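Como preparar a candidatura a um estágio em administração pública

O procedimento aplica-se a estágios curriculares em serviços municipais e regionais. O prazo da próxima ronda termina em julho, às 17h00.
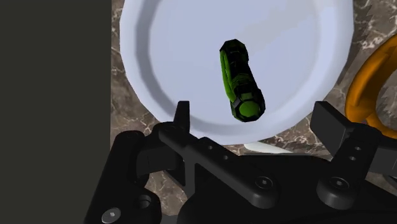

Gabinete de Carreiras — Mestrado em Políticas Públicas, Polo de Lirkdale

1. Confirmar os requisitos
São exigidos 91 créditos concluídos à data da candidatura. Os créditos obtidos em mobilidade só contam depois de lançados no Govosus, o portal académico.

2. Redigir a carta de motivação
Limite: 3.000 caracteres, com espaços. Indicar a unidade orgânica pretendida e uma área de trabalho concreta (orçamento, habitação, contratação pública). O portal corta o texto excedente sem aviso.
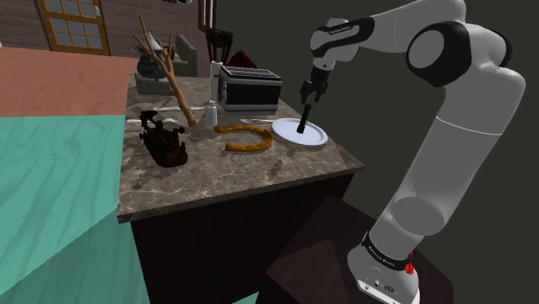 Redação: técnica superior de apoio a estágios

3. Adaptar o currículo
Máximo de duas páginas, em PDF. A experiência associativa entra numa secção própria. Trabalhos de unidade curricular só devem constar quando incluam análise de dados ou parecer escrito — nesse caso, juntar um resumo até 1.000 caracteres.

4. Submeter
No Govosus, abrir Estágios, Nova candidatura, e selecionar a entidade. O código 149 corresponde à Fundação Melell; as vagas do programa Yusof têm formulário separado. Guardar o comprovativo. Sem ele não é possível reclamar da seriação. 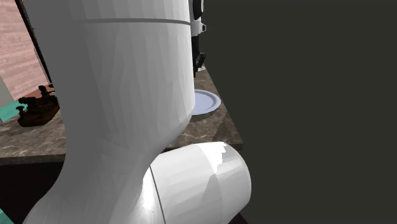 Braço robótico e bancada de mármore, imagem de simulação

5. Entrevista
A convocatória segue para o endereço institucional. Faltas justificam-se no prazo de dois dias úteis, pelo mesmo portal. Convém ler o último plano de atividades da entidade e levar uma cópia da carta.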